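Cosimo Costa
so. ich räume jetzt die Werkstatt auf. seit August angekündigt, heute passierts. Thread, weil ich sonst nach einer Stunde auf dem Sofa sitze

Cosimo Costa
Stand 8 Uhr: Kaffee da, Motivation geht so. Angefangen mit dem Regal hinten links. Fehler. Hinten links ist alles, was bei den letzten zwei Umzügen "erstmal dahin" kam

Cosimo Costa
Kiste eins: Kabel. Kiste zwei: Kabel. Kiste drei: Handbuch für eine Rendik-Tischbohrmaschine, die wir nie hatten?? falls die jemand vermisst, das Heft liegt hier

Cosimo Costa
neue Regel für alles Kleinzeug: kommt in eine Blechwanne, wird EINMAL angefasst, dann entschieden. Behalten, weg, oder Wemitz. (Wemitz = der Laden vom Sozialkaufhaus, nehmen fast alles außer Matratzen)

Cosimo Costa
Blech ist dafür übrigens super. Hatte vorher Pappkartons, die weichen unten durch sobald irgendwas ölt. Blech wischt man aus und fertig. Ja, Kratzer. Ja, Flecken. Mir wurscht, ist eine Werkstatt

Cosimo Costa
Tip von mir: das Ding am Tisch festklemmen. Sonst schiebt man beim Wühlen die ganze Wanne vor sich her, hab ich lang genug gemacht. Gute Zwinge an den Rand, Ruhe ist

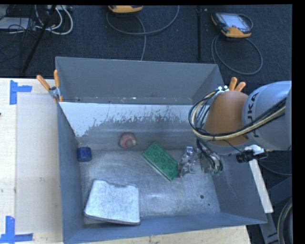
Cosimo Costa
und immer nur wenig auf einmal rein!! wer die Wanne vollkippt hat nur den Haufen umgezogen. lieber öfter nachlegen, dann sieht man auch was man hat

Cosimo Costa
Ecken auf der Tischplatte mit blauem Klebeband markieren hilft auch. Dann weiß man nach dem Wischen noch, wo was hingehört. Das blaue geht später wieder ab, das braune nie nie nie

Cosimo Costa
Zwischenfrage: Bausteine, die grossen mit Noppen. Behalten? einzeln zu nix zu gebrauchen, wegwerfen bring ich nicht übers Herz

Cosimo Costa
ok, sehr klare Rückmeldungen. Bausteine bleiben. Kriegen ein eigenes Glas

Cosimo Costa
Schaumstoffreste dagegen: weg. 60 Liter Sack, bis oben voll. hebt man alles auf "zum Polstern" und dann polstert man im Leben nichts

Cosimo Costa
Mittag. Brot im Stehen, weil auf beiden Stühlen Zeug liegt. Das ist der Punkt beim Aufräumen, wo es schlimmer aussieht als vorher, ich kenn das, weitermachen

Cosimo Costa
Die Skavley-Boxen sind da, die stapelbaren. Deckel sitzt stramm, Griffe naja. Passen aber genau unter die Werkbank und das war der ganze Plan

Cosimo Costa
Beschriften! sofort! nicht "mach ich abends". Kreppband und dicker Stift reicht, ich brauch kein Etikettengerät (ich hab ein Etikettengerät. Batterie leer. lag in Kiste zwei bei den Kabeln)

Cosimo Costa
Frage kam: was machst du mit Einzelteilen, wo man nicht weiß wozu die gehören. Antwort: Glas mit Datum vom Tag drauf. Wenn bis nächsten August keiner danach sucht, fliegts. Schrauben ausgenommen, Schrauben sind heilig

Cosimo Costa
15 Uhr. Man sieht den Boden. Er ist grau?? hatte ich anders in Erinnerung

Cosimo Costa
Bainbridge-Regal steht jetzt an der Fensterwand, endlich gerade, zwei Pappstreifen unterm linken Fuß. Wasserwage sagt ja. Hält hoffentlich länger als beim letzten mal

Cosimo Costa
Rest: die Schublade mit den Schlüsseln. Mach ich morgen. Das ist keine Ausrede, das ist eine eigene Etappe

Cosimo Costa
Fuhre zu Wemitz ist im Auto. Falls noch wer aus der Ecke eine Kabeltrommel will, bis 18 Uhr melden, danach ist sie weg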